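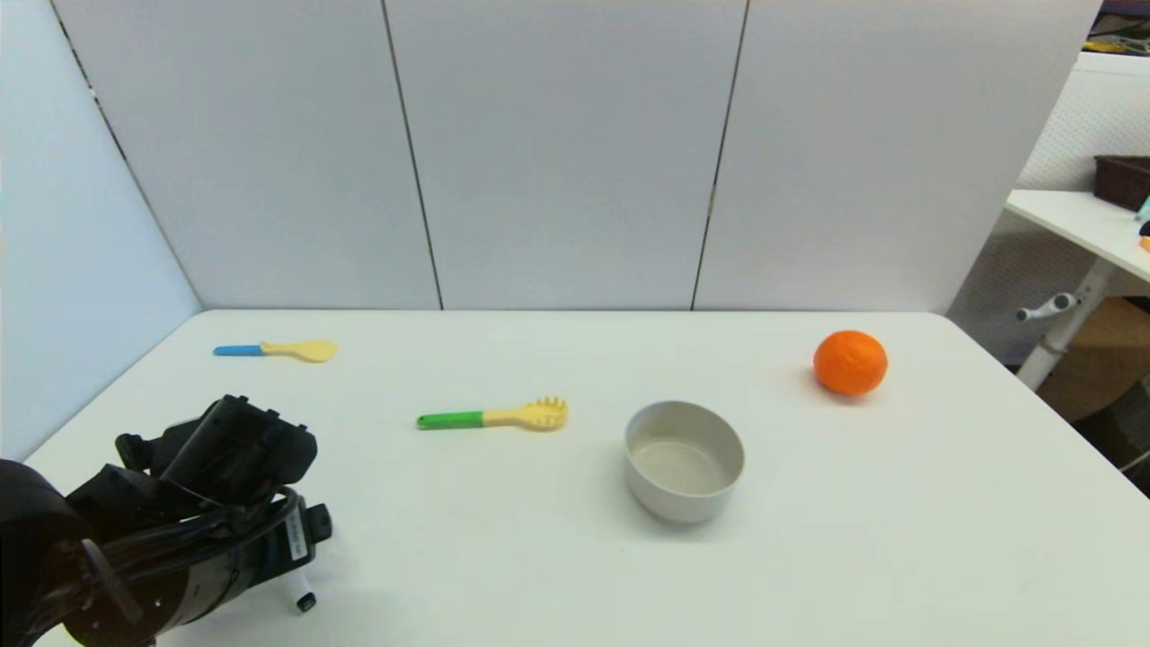

Stenton table practice set: frequently asked questions

What is the set for?
It is used for table-level practice: picking up, placing, sorting by shape and putting away. It is issued to classrooms and training kitchens from the Dirkbridge store. The pieces are full kitchen items apart from the spoon, which is child-sized.

Is the orange part of the set?
No. Each site provides its own fruit. An orange is recommended because the peel gives grip and the fruit survives being dropped. Replace it when the peel softens. Apples roll less predictably and bruise within a session or two.

Which way should the utensils lie?
Parallel, handles to the left, the spoon further back than the pasta server. The bowl goes to the right of the server, towards the front. The fruit goes at the back right with clear tabletop on all sides. Left-handed users may mirror the layout, but note it on the session sheet so that the next person sets out the same version.

Does the spacing have to be exact?
No. There should be enough room to lift any one piece without touching another. If the spoon and server handles touch, move the spoon back.

Can the plastic utensils go in boiling water?
Not the ones in this set. The pasta server is issued for dry practice and the yellow head has not been checked for cooking use. Keep it away from hobs and hot pans. Kitchens that need a server for actual pasta should order one separately.

How are the pieces cleaned?
Warm water and washing-up liquid, then air drying on a rack. Brush between the prongs of the server, where residue collects. Do not use scouring pads on the bowl. They mark the matte finish, and the marks hold stains from tea and tomato. The dishwasher is permitted for the bowl only, top rack.

A prong has snapped off the server. Can it still be used?
No. Withdraw it, even if the break feels smooth. Quote part 598 when ordering a replacement. The same applies to a spoon with a cracked head (part 47).

Can we use a different bowl?
Yes, provided it is plain and wide enough to take the orange without wedging. Avoid clear bowls. Deep mixing bowls hide the contents from anyone seated and are not suitable.

What table surface is needed?
Flat, plain and wiped down. A white top is standard, as the bright handles stand out well against it. The light grey bowl stands out less, and users with low vision may need a dark mat under it. Mats are not supplied.

How should the set be stored?
Dry, with the utensils laid flat inside the bowl or beside it. Do not stack more than 6 bowls. Do not put fruit away with the set.

What changed from the Prekivum edition?
The older edition had a ladle in place of the pasta server. Pieces from both editions may be mixed. The Prekivum session sheets remain valid except for the layout diagram, which was redrawn in July.

Who handles orders and returns?
Yhon Tamayo, Mosquera building, ground floor. Orders received by Monday noon go out the same week.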